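Trastbridge Robotics Papers Home | Contents | Authors | Search
Print this page | E-mail this article

3.2 Collection of demonstrations

The demonstrations used in this work were collected in two ways. In the first way, the operator moved a pair of hand-held grippers directly over the table, without any robot present. In the second way, the same operator drove the two arms of the laboratory at Sernenley by remote control, with a leader device for each hand. We wanted to compare the two ways on the same task, so the written instruction given to the operators was identical: take the small objects from the cloth one by one, put them in the container at the side, and leave the cloth free.

The hand-held sessions were made in private homes in Trujillo. We did not ask the residents to prepare the room. The operator chose a table, kept the tablecloth if there was one, and placed the objects in any arrangement that could be reached with both hands. We consider this important, because in our earlier data all tables were plain and gray, and the policy trained on them was very sensitive to patterned cloth. A pattern of checks gives many strong edges which have no relation with the objects, and the folds of the cloth change the apparent direction of these edges. Soft and bending objects were also included on purpose. With them the final pose after a grasp is difficult to predict, and the operator must often correct the movement before closing the jaws.
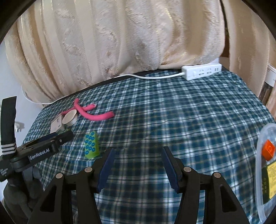
Figure 4. Hand-held collection on a plaid tablecloth. The jaws of the nearer gripper are open; two flexible pink rods lie crossed on the left part of the cloth, and a green block stands close to the left finger. The second gripper enters from the left.

Each operator held one gripper in each hand. The opening of the jaws was recorded together with the pose of the device, and the two streams were brought to a common clock after the session. We collected 264 demonstrations by hand. For the remote-controlled part the number is 84, and this difference comes mostly from the time needed to return the arms to their start position and to recover from the safety stops. We did not try to make the two numbers equal by discarding hand-held data. Instead, the training batches were drawn with a fixed ratio, as explained in Section 3.4.

Before the recorded session, every operator had a short period of free practice. During this practice we noticed that most people closed the jaws too early when they worked with the left hand. They were looking at the object directly and not at the fingers, and the distance was judged badly. After some attempts the habit became weaker, but it did not disappear completely. We kept the demonstrations with a failed first grasp if the operator recovered without help, as a policy should also see how such a situation is repaired. Demonstrations in which the operator stopped and asked a question were removed.

A second difficulty was the order of the objects. In remote control, the operators were slow and took the nearest object almost always. In the hand-held sessions the order was more free, and sometimes both hands were moving to different objects at the same time. This parallel motion is useful - it shortens the demonstration - but it makes the division into steps less clear. We therefore labeled the steps separately for the left and the right hand, with the annotation tool Pusent, and allowed them to overlap. A step begins when the hand starts to approach an object and ends when the jaws are open again after the release.

3.3 Transfer to the robot arms

The jaws of the hand-held device and those mounted on the arms have the same opening width, but the wrist of the arm is longer and cannot turn so far. For this reason, a part of the recorded poses was not reachable. We solved the inverse kinematics for every recorded pose and shifted the base of the arm in the horizontal plane until the largest possible part of the trajectory was feasible. Where a short piece was still outside the limits, it was replaced by a smooth path between the last and the next feasible pose. If such a piece contained a closing or an opening of the jaws, we rejected the full demonstration.

Contact: Trastbridge Robotics Papers, editorial office | Copyright Trastbridge | Back to top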